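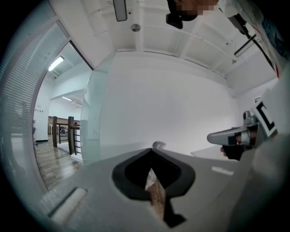
【设备维护连载 1/9】Fellia技术服务部自五月起，在本账号陆续公开手持夹爪采集单元的日常维护规程，供各合作单位的操作与检修人员参照执行。本期内容为手指组件与标记卡的检查。

【2/9】适用范围：Grullel系列手持夹爪，含左右手指组件、金属支架、标记卡及本体外壳。固定机位上的同型夹爪另有规程，不适用本文。检修前应停止采集任务，取下电池，并在设备台账上登记停用时间。

【3/9】手指检查。指端橡胶为易耗件。检修人员应佩戴手套，用无绒布蘸少量清水擦拭接触面，不得使用酒精或丙酮。表面发亮、起皮或缺角的，应成对更换，不得只换一侧。手指每开合582次为一个记录周期，期满须复测闭合间隙。

【4/9】支架紧固。拆装手指后，支架螺钉应按对角顺序分两次拧紧，第二次使用扭力扳手。螺纹胶每次均须重新涂抹，旧胶应清除干净。曾有单位反映指端读数逐日漂移，经Fabian Bachmann工程师到场检查，原因为支架下方螺钉未上胶，采集中缓慢松脱。

【5/9】标记卡。卡面应平整、洁净，四角无翘起。黑色图案有划痕或反光的，应整卡更换，禁止用记号笔补描。新卡粘贴后静置六小时方可投入使用，随后重做一次开合标定。标定用的夹持块请使用Cillemmont随箱件，其他来源的夹持块尺寸公差不符合要求。

【6/9】标定合格标准：连续开合99次，标记识别不得中断；任何一次丢失，即判为不合格，应先检查照明，再检查卡面。顶部灯具直射卡面造成的反光较为常见，调整操作位置后一般可以消除。

【7/9】本体外壳。外壳开口与凹槽内易积灰，应使用软毛刷由内向外清理，不得用压缩空气直吹。外壳标签不得撕除或覆盖，台账核对以标签编号为准。标签字迹不清的，请联系本部补发。

【8/9】更换周期。累计使用超过700小时的手指组件，无论外观是否完好，均应返厂检测。返厂件请使用Danzer周转箱，手指与本体分开放置，箱内附维护记录复印件。未附记录的，本部将予以登记，但不安排优先检测。

【9/9】本规程由Emil Lehner审定，自发布之日起执行，原第二版规程中关于单侧更换手指的条款同时废止。各单位如对扭力数值或标定步骤有疑问，请通过服务工单提交，并注明设备编号与最近一次标定结果。下一期内容为电池与线缆的检查。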